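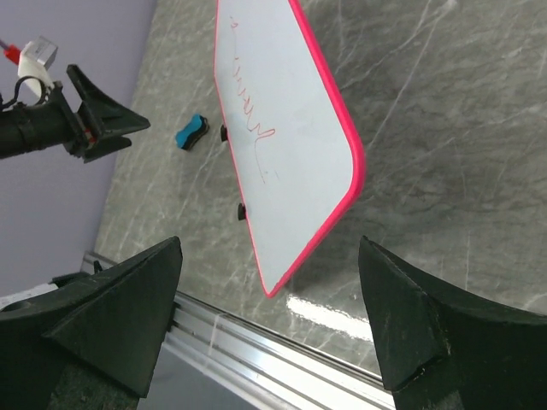 Keeping a two-arm wiping cell going: what's worth your time and what isn't

I have read a lot of advice on looking after small robot cells, and most of it seems to be written by people with something to sell. Ours wipes whiteboards. It has two arms, a glossy table and a felt eraser, and I've looked after it since March. Take these tips from someone who threw out half the official maintenance sheet.

Fingertips. You'll be told to swap them as soon as they look scuffed. Don't. Black tips show every scratch and every bit of dust, and a scratch doesn't drop an eraser. Wipe them with a damp cloth, let them dry, and close them on a strip of paper. If the paper slides out when you tug, then we can talk about new ones. Han-gyeol Ma wanted ours changed every 1,000 cycles because a Sturkska brochure said so. We stopped doing that and grip failures stayed where they were.

Felt. A loaded eraser leaves gray smudges, and everyone blames the arm for not pressing hard enough. Clean the felt first. I knock it against the inside of a trash can and go over it with an old toothbrush. Turning up the force on a dirty pad just pushes the ink around, and it can shove the board across the table too.

Glare. Calus sells a matte table film for this. It may be very good. I moved a desk lamp 12 inches and the wrist camera stopped losing the corner of the board, so I never found out.

Cables. This one I do believe in. A cable looped around the forearm needs enough slack for the wrist to turn all the way both ways. Jog it slowly by hand control and watch the loop the whole time. Ju-won Jin uses hook-and-loop straps where I'd use zip ties, and I've come around to his way after nicking a jacket with the cutters.

Rail bolts. Check the clamps on the aluminum edge every 80 hours or so of running. Snug is enough. Crank them down and you'll be buying T-nuts.

Recalibration. Do it after you've moved a camera or bumped an arm hard. Doing it every morning "to be safe" mostly gives you a new small error each day. Su-bin Ryu disagrees with me on this and keeps a log to prove it. I've read the log and I'm still not convinced.

Power the arms down before you put your hands in there. No argument from me on that one.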